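Opinion > Robots > Learning by Hand
News Essays Reviews About
Last updated: September

I've spent a good chunk of the summer collecting demonstrations for Korham, and I've come round to a view that annoys my friend Femke Jansen no end: we throw away far too much of the dull stuff.

The habit is to trim. You pick up the hand-held gripper, do your bit of tidying or sorting, and afterwards someone snips off the approach and the dithering so only the grasp is left. Of our 3,545 recordings, 1,451 were cut that way before I started grumbling.

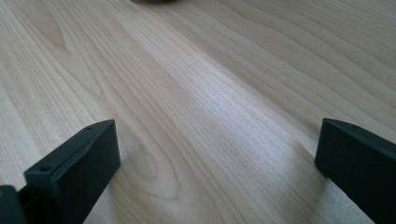
My quarrel is with the idea that a moment without a grasp teaches nothing. A learning system has to cope with wherever its hand happens to be, and most of the time that's nowhere useful. Take a view like this one – fingers wide apart, nothing between them but pale wood grain and a band of soft light across the table, and only a dark sliver of something way off at the top. A person would know to move on and look further. How is the model meant to pick that up if we only ever feed it the good bits?

Femke says storage costs money and reviewers get bored, and she's right on both counts (I did 45 clips before lunch and could hardly see straight). But I'd still take 300 whole recordings over a big heap of trimmed ones, pauses and wandering included. Ondton have started keeping theirs uncut, and I'd love us to do the same before the next batch.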